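Korngate steel sorting tray: is a tray worth paying for?

I have been stripping and rewiring lamps and small appliances on the same bench for years, and in all that time my parts have lived in jar lids, a muffin tin and one very tired plastic takeout box. So when people on the forum started raving about the Korngate tray, I rolled my eyes. It's a tray. It is stainless steel, it is a rectangle, and it has a rim. The product page calls it a "bench organization system," and that nearly sent me back to the muffin tin for good.

I bought one anyway, in October, with my own money. Korngate didn't send it and doesn't know I exist.

First gripe: the packaging. A flat piece of metal should not need a printed sleeve, an inner box and a folded sheet of care instructions in 11 languages. The care instructions, by the way, say to wash it. The English part is 2 lines long.

Second gripe: the claim that the finish "grips small parts." It does no such thing. The bottom is as slick as any kitchen pan. Put a ferrule down on bare steel, bump the bench with your hip, and it's over in the far corner with its friends. The cure is a sheet of plain white paper cut to fit the bottom, which I was already doing with the takeout box. With paper in it the tray gets a lot better. Small screws stay where I set them, more or less, and I can write on the sheet which lead came off which terminal. When the paper gets dirty I swap it. So the best feature of this tray is something I had to put in it myself, and I'd like that noted.

The rim is where I have to give them some credit. It's rounded all the way over, with no raw edge that I could find, and I went looking with a rag and then with a fingertip. Cheaper trays I've handled had a burr somewhere that would happily shave insulation off a wire if you dragged it across enough times. I've pulled a lot of hookup wire over this one since the fall and haven't found a nick yet. The rim is also low enough that a lead can lie across it without springing back out.

What I don't like about the rim is how shiny it is. Under my Osavik bench lamp it throws streaks of glare right where I'm trying to look. I've moved the lamp twice. A brushed finish would have fixed this and probably cost them less.

I also tried the Sampaio tray, the plastic one with molded compartments. It's cheaper and there's no glare at all, but the compartments are too short for anything with a lead on it, and the corners are a pain to wipe out. If all you sort is screws, get that one and save yourself the difference. For wire, an open tray is better, and I didn't want to be the one to say so.

Size is fine. I'd have liked it a little longer. Korngate makes a bigger version, but it costs enough more that I'd sooner buy a second small one, and I'm not doing that either.

As for the "lifetime of daily use" on the sleeve, ask me in a lifetime. After 9 jobs it has picked up some faint scratches on the underside and none I can see on top, though the paper has taken most of the abuse. It hasn't warped. It rings like a dinner bell if you drop a pair of pliers in it, paper or no paper. 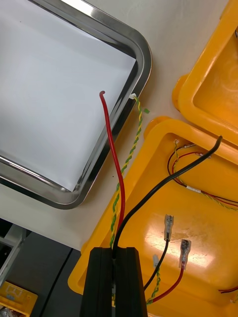 Posted by the Kosudetti Bench Notes editor | 10 March 2024 | Filed under: Bench & Storage

A red wire and a yellow-and-green one, the earth wire, are a decent test of any tray, and white paper is the reason I bother lining mine. Red stands out against it from across the room. The striped stuff is easy to spot on anything, but a small white crimp terminal like the one at the rim is another matter, and I'll admit white paper is the wrong background for those. I keep a sheet of gray for the days when I'm doing a lot of crimps.

Would I buy it again? Probably, on sale, and grumbling. If you already own a metal baking pan with a smooth rolled edge, put some paper in it and try that first.

Comments are open. Please don't send me pictures of your muffin tins, I have my own.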